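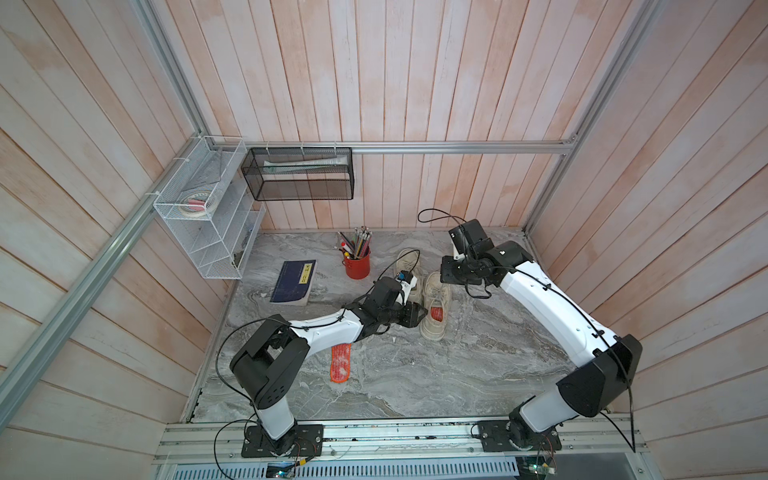

Clalten Mayoral Debate: did the moderator do her job?
Local Media and Politics board

Posted by gravelroad
I watched the whole Clalten debate on the Likstead Public channel and came away annoyed. The moderator asked the mayor nine questions and let him give a campaign speech for every one of them. The challenger got interrupted before she could finish her opening statement. When the water contract finally came up, the mayor said "we've been transparent on that" and the moderator said "thank you" and moved on to parking.

That contract went up 11 percent in one year. There were 1308 signatures on the petition asking for the bids to be released. If you can't ask a follow-up on that, I don't know what you're there for.

Posted by tinroof_48
I thought she was fine. The format gave each candidate 90 seconds with one rebuttal. She read the rules at the start. If the challenger wanted to talk about the water contract she had a rebuttal coming and spent it on the bike lanes.

Posted by gravelroad
The rebuttal isn't the moderator's follow-up. Those are two different things. The candidate shouldn't have to do the interviewing.

Posted by pruitt_lane
Did anyone else notice the closing question? "What do you love most about Clalten?" Four minutes on that. The bus cuts got less than two.

Posted by oldcounty
I covered city hall for a small weekly for a long time, so take this from somebody who has sat in that chair. Moderating and interviewing are different jobs. In an interview you press. In a debate you keep the clock and let them press each other. When a moderator starts arguing with a candidate, half the audience decides the fix is in and stops listening.

That said, "we've been transparent" was a claim of fact. She could have asked when the bids were released and to whom. It takes five seconds and it isn't arguing. I would have asked it.

Posted by tinroof_48
Fair enough on that one. I still don't see bias. She cut the mayor off twice on the bus question.

Posted by marshgrass
She cut him off once. The second time was the buzzer.

Posted by tinroof_48
I'll watch it again. It's up on the channel's page.

Posted by half_past_six
The thing I keep coming back to is who picked the questions. The channel said they were sent in by viewers and chosen by staff. 148 questions came in, according to what they read on air. I sent one about the Drellwood annexation and so did two people I know. Not one annexation question got asked, and it's the biggest thing on the council calendar before July.

Posted by pruitt_lane
I sent one on Drellwood too. Same result.

Posted by oldcounty
You could ask them to post the full list. It would cost them nothing. When I was working, the paper printed every question we got, including the rude ones, and it ended a lot of arguments.

Posted by mayorfan_west
You people would complain if she had read him his rights on stage. He answered what he was asked. The challenger came in unprepared and it showed, especially on the budget, where she had the wrong year. The Clalten Ledger has been going after him since he took office and I was glad to see one outlet treat him with some respect.

Posted by gravelroad
Respect is fine. I'm not asking for her to be rude. She interviewed the challenger alone last month and asked about a late property tax payment three separate times. That was fair to ask. So where was that person during the debate?

Posted by mayorfan_west
Different show, different format. Your guy above just explained it.

Posted by oldcounty
I did say that, and I also said I would have asked the follow-up. Please don't use half of it.

Posted by marshgrass
Does the channel still get city money? I remember the studio lease being part of the budget a few years back. I'm not accusing anyone. I would just like it said out loud before a debate with the mayor in it.

Posted by half_past_six
It does. It's under community services in the budget, listed as the Mfaume Street lease. The city owns the building. It has the 1879 stone over the door, next to the old fire station. I don't think the moderator has anything to do with that money but I agree they should say it at the start.

Posted by tinroof_48
OK, I watched it again. Marshgrass is right, the second one was the buzzer. I also timed the answers. The mayor ran over his 90 seconds on five of the nine and was stopped once. The challenger ran over on three and was stopped twice. I still wouldn't call it bias, but it was sloppy, and I was too easy on her before.

Posted by gravelroad
Thanks for going back and doing that. I only counted the questions.

Posted by pruitt_lane
There's a second debate planned at the high school with a different moderator. Does anyone know if it's the same format?

Posted by oldcounty
I heard two minutes each and questions from the floor. Floor questions can be a mess but at least the annexation will come up. Get there early if you want the microphone. The line closes when they start.

Posted by half_past_six
I'll be in it. I also emailed the channel asking for the list of questions. No answer yet. I'll post here if they send it.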